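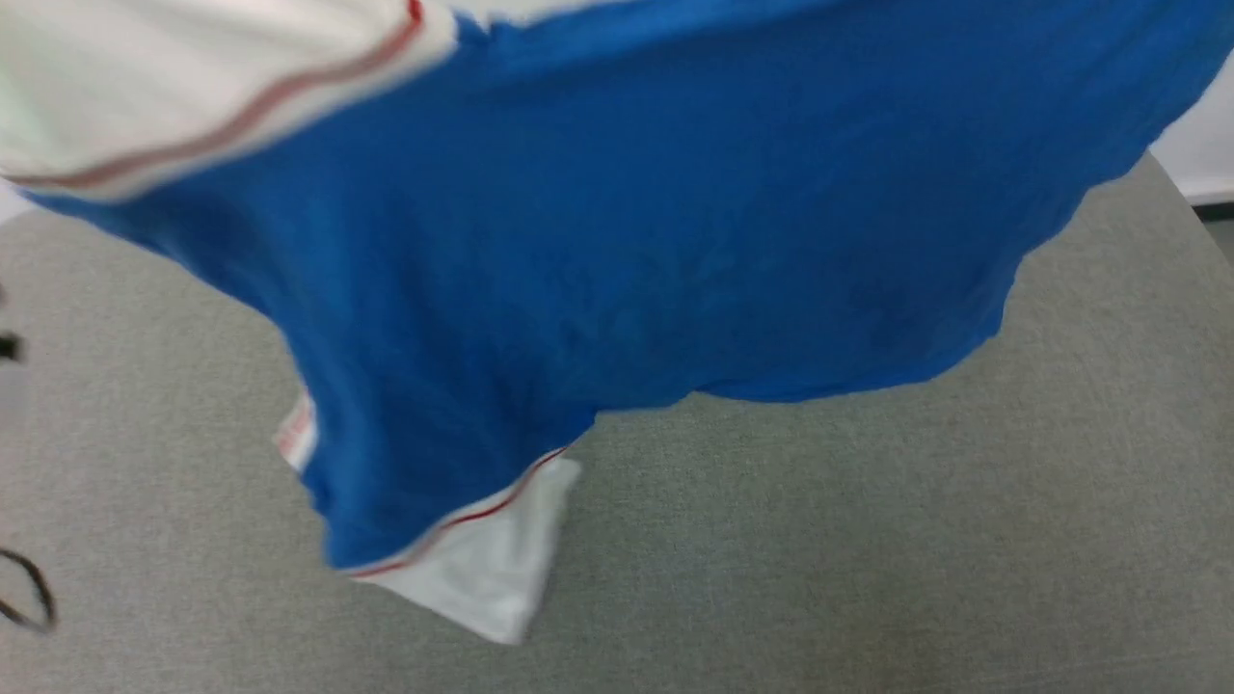
Bandstead releases Gellora garment-handling demonstrations

Wike, November 30, 2025 – Bandstead has released the first set of recorded demonstrations from Gellora, its project on teaching robots to handle clothing. The set holds 1050 demonstrations of lifting, spreading and folding garments, performed by trained operators at the company's Wike workshop.

Each task was shown in one of two ways. In the first, an operator works the garment by hand while a head-level camera records the view from above the work surface. In the second, the operator drives a pair of arms by remote control and the joint positions are stored with the video. Of the recordings, 313 were made by remote control.

Garments include shirts, sports jerseys, towels and trousers. Tops with contrasting trim at the sleeve or hem are labelled separately, as the border between body and trim gives the software an edge to follow when the cloth is bunched. Care labels and tags are left attached.

Every demonstration is divided into 4 stages: grasp, lift, lay out and fold. The lift stage proved the hardest to label. A garment held above the table sags under its own weight, its outline changes from one moment to the next, and fast movement blurs the video. Bandstead has kept blurred passages in the set, marked as such, so that users can decide whether to train on them.

Operators complete 22 practice sessions before their work is accepted. Failed attempts are stored in a separate folder – they are not part of the published total.

The recordings are available on request to laboratories and equipment makers. A second set, recorded at the company's Pilska site and covering bed linen, is planned for February. Applications for access should be sent to the Gellora project office at Bandstead, stating the intended use and the storage format required.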